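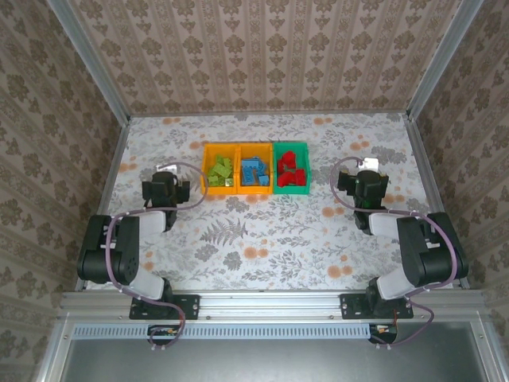 # 7 Teaching by Demonstration

Many jobs that people find easy are hard to write down as a program. Picking one building block out of a full bin is a good case. The blocks lie at all angles, they hide one another, and the gripper has to come in from a different side each time.

In this chapter the robot is shown the job instead. There are two common ways to do this. In hand guiding, the teacher takes hold of the arm and moves it through the task while the joint angles are recorded. In remote control, or teleoperation, the teacher moves a separate device and the arm follows.

Each recorded attempt is called a demonstration. The Laing exercises at the end of the chapter use a set of 200 demonstrations, of which 19 are spoiled and must be found and removed before training.

By the end of the chapter you should be able to:

- choose between hand guiding and remote control for a given task
- plan a recording session for two arms
- spot a poor demonstration from its joint data

Section 7.1 begins with hand guiding on a single arm.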